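Support Services: Ticket 2258
Site: Haverford
Customer: Kolora
Product: Merker two-arm station, frame assembly line
Opened: 8 December 2019
Priority: 2
Status: Open, pending review in January

Summary of the request

The customer reports that the two-arm station at Haverford stops without a fault code during the pipe seating step, and that floor staff are restarting it from the panel without entering a reason. The customer further asks for written guidance on who may restart the station, who is to be told when it stops, and how the change of duties on the line should be recorded. Both matters are dealt with under this ticket at the customer's request.

Background supplied by the customer

Before the station was brought in, the seating of upright pipes into the frame was done by hand by two assemblers working from opposite sides. The work was heavy on the wrists and shoulders, and the centre of the frame was hard to reach. Under the present arrangement the arms do the holding and seating, and one assembler attends the station. The second position has been moved to inspection and packing. The customer states that no position was removed, but that the inspection role was not described in writing until after the move took place.

The assemblers were trained by the Fluldale office over two half-days. The training covered start, stop, emergency stop and clearing the work area. It did not cover the meaning of a silent stop, and the quick reference sheet left at the station does not mention one.

Entry 1

Logs were requested from the controller and received the same day. They show 14 stops in the reporting period that carry no fault code. In every case the last recorded step is the approach of the right arm to the base of the upright. The left arm is recorded as holding position. No stops of this kind were found in the unloading step or in the return to home.

The customer was asked to confirm that the emergency stop had not been pressed on these occasions. The customer confirmed that it had not.

Entry 2

A silent stop of this kind is usually the result of the arm waiting for a confirmation that does not arrive. The controller does not treat waiting as a fault, and for this reason no code is shown. The waiting period is set at 31 seconds, after which the station pauses and the panel returns to its ordinary screen. To a person standing at the station, this looks the same as a finished cycle.

The customer was advised as follows:

1. Do not restart the station from the panel until the work area has been checked.
2. Check whether the upright is fully seated in the frame.
3. Check that the cables on both arms move freely through the full reach.
4. Enter the stop on the paper sheet, with the time and the step.
5. Restart only in reduced speed mode.

Entry 3

The customer replied that step 4 had caused some difficulty. Assemblers have understood the sheet as a record of their own performance, and several stops were left off it. The supervisor on the day shift has since explained that the sheet is kept for the equipment. The night shift had not been told at the time of writing.

Support recommends that the heading of the sheet be changed from "Operator stops" to "Station stops", and that the column for the operator's initials be removed. The time and step are sufficient for our purposes. The customer has agreed to the change of heading and will refer the question of initials to its own management.

Entry 4

A remote session was held with the station in reduced speed mode. The right arm was brought to the approach position near the base of the upright and the left arm to its holding position in front of the rail.

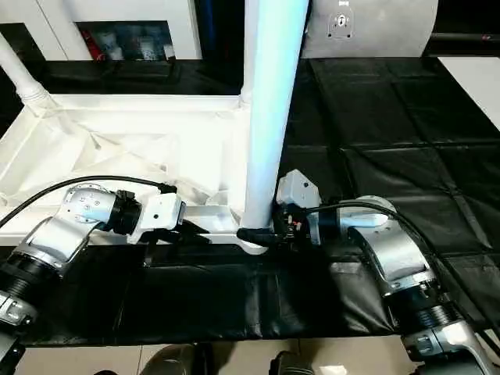 One of the night shift assemblers asked that the following be added to the ticket. We were told the machine would take the weight and we would do the thinking, and the first part is true, my shoulders are better for it. But when it stops and says nothing, I am the one who has to decide whether it is safe to carry on, and there is nothing on paper that says I am allowed to decide that. If I wait for the supervisor the line backs up. If I restart it and a pipe is crooked, inspection sends it back with my shift on the tag. I would like it written down, one way or the other.

The comment has been recorded in full. Support is not in a position to set the customer's internal duties, but agrees that the matter should be settled in writing before the station is returned to full speed. The product manual requires that the site name a responsible person for each shift. It does not require that person to be a supervisor. A trained assembler may be named, provided that the authority to stop and to restart is given together and is known to inspection.

Entry 5

During the remote session the confirmation signal from the right gripper was read at the controller over repeated approaches. The signal was present on most approaches and absent on others, with no change to the program between them. A program error is therefore considered unlikely. The remaining causes under review are:

a) the gripper connection at the right wrist;
b) variation in the height at which the upright meets the frame;
c) a confirmation threshold set too narrowly when the station was installed.

The customer was asked to measure the seating height on a sample of finished frames and to send the results with the frame batch numbers. The customer was also asked not to adjust the threshold locally. An earlier adjustment, made in the first weeks of operation, is not entered in the change record, and its original value is not known.

Entry 6

Measurements received. The seating heights vary between batches but remain within the drawing. Cause b) is kept open as a contributing factor. A replacement connection for the right wrist has been sent to Haverford from the Fluldale office, to be fitted by a qualified technician with power isolated and locked out.

Interim arrangements agreed with the customer

The station will run at reduced speed on both shifts. Output targets for the line have been lowered to match, and the customer has confirmed that the lower figure will be posted at the station so that assemblers are not measured against the earlier one.

A pause on the panel without a code is to be treated as a stop. The assembler is to check the work area, check the upright and enter the stop. The responsible person for the shift is to authorize the restart.

Frames in progress at the time of a silent stop are to be marked and passed to inspection separately. They are not to be counted as returns against either shift.

Actions outstanding

Customer: name a responsible person for each shift and inform inspection. Brief the night shift on the purpose of the sheet. Confirm the decision on initials.

Support: issue a revised quick reference sheet with a section on stops without a code. Submit a change request to have the waiting state shown on the panel in plain words. Restore the threshold to the factory value once the connection has been replaced.

Joint: review the stop sheets from both shifts in January. If no silent stops are recorded over ten working days at full speed, the ticket may be closed with the customer's written consent.

Correspondence on this matter should quote the ticket number given at the head of this record.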